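Odette Maillard does not make her bed

Odette Maillard has written 146 columns on housekeeping for the Fallstead weekly, and she would like it known that she has not made her own bed in October for as long as she can remember. "I air it," she says, pouring tea into a mug with no handle. "Airing is a respectable word. My mother called it something else."

We are in her kitchen in Clurkcombe, where the drying rack takes up the space a table would normally have. Her new booklet, The Flat Surface, is out this month, and its subject is what happens to beds between morning and night. In Odette's view, very little sleeping and a great deal of storage.

"A bed is the biggest shelf in the house," she says. "You come in, you take something off, you look for a place to put it. The chair is full. The chair has been full for years. So down it goes."

The booklet began as a reader survey. She asked people to write in with whatever was lying on their beds at the moment they opened the paper, and 366 of them did. Clothes won easily. Phones came second, which she found depressing, and somebody in Solberg sent a full page about a cheese grater.

"I wrote back to ask about the grater," she says. "She told me it was none of my business. I framed that one."

Her advice on folding is short, and she delivers it with the air of a woman reading out a parking fine. Shirts get folded on the bed, face down, sleeves in. Anything worn once and not dirty goes on a hook. She owns 3 hooks and regards a fourth as the beginning of the end.

Does she iron sheets? She looks at me for some time.

"My neighbor Anneliese irons sheets. I went over there once and was afraid to sit down. Then you get in at night, you turn over twice, and where is your ironing? You've paid for an hour of steam and you've got the same creases as me."

She is kinder about color. White sheets, she says, are for hotels and for people who don't drink coffee lying down. She favors the murkier end of the range, mustard, brown, olive, anything that looks as if it has already made its peace with life.
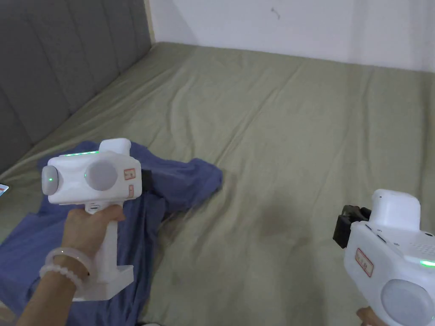 "Green is good," she says. "Green forgives. You can still find the mark if you go looking for it, but who goes looking? And a dark shirt dumped on a green sheet doesn't shout at you the way it does on white. You can walk past it until supper."

And the phone?

"Ah, the phone." She puts the mug down. "The phone gets buried. You put it on the bed, you throw a shirt after it, and then you're on your knees with a flashlight, asking your husband to call you. Put it on the windowsill. Nobody has ever folded a windowsill."

The first printing is 500 copies, and her editor, Mireille Deschamps, has asked for a sequel on kitchen counters. Odette is not keen. She says counters are a younger woman's subject.

On my way out I pass the bedroom door, which she pulls shut without breaking her sentence.

"Airing," she says.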